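Grekside Forums > Finishing > Oil on wood tops

Thread: Second coat of hardwax oil, cure time vs. recoat time

tansy_bench
Posted Friday, May 20, 2022
Top is 70 inches long, glued up in March. First coat of Ollico went on at 219 grit equivalent (my sander pads are marked in an odd scale). The can says recoat after 11 hours. The Zikitz data sheet for the same class of oil says 24. Which number do people follow, and does a pad buff between coats change it?

quillback
The label number assumes a thin coat and moving air. If you flooded it, double the time. Buff with a white pad only after the surface stops grabbing the cloth.

mortise70
Disagree with doubling. Excess oil left on top is the problem, and waiting does not fix it. Wipe off everything that will wipe off within 15 minutes and the label time is fine. I have done over 30 tops this way.

quillback
In a heated shop, maybe. Mine sits at 55 degrees and the label time has never worked there.

Oakley_Dan_fan
Two separate things are being mixed up in this thread. Recoat time is when the next coat will bond. Cure time is when you can set a wet glass on it. Neither one tells you the other.

tansy_bench
Understood, I was asking about recoat only. Shop is at 66 degrees. Color I am trying to get, orange-brown with the dark streaks left strong: 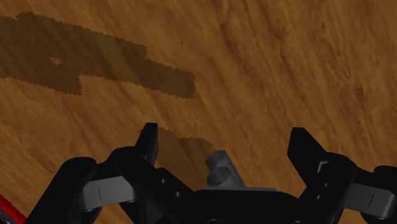 Reply 7 of 9

mortise70
Clear oil will bring up streaks like those with no stain. Do not sand finer than 150 or the dark parts and the light parts will take the oil too evenly. Test on an offcut from the same board.

quillback
I would go to 180. At 150 I can see cross-grain scratches around knots once the oil is on. Agree on the offcut.

tansy_bench
Offcut is sanded half 150, half 180. Oiling both tonight, second coat after the full 24. Lot number on the can is 1037 if anyone has the same batch.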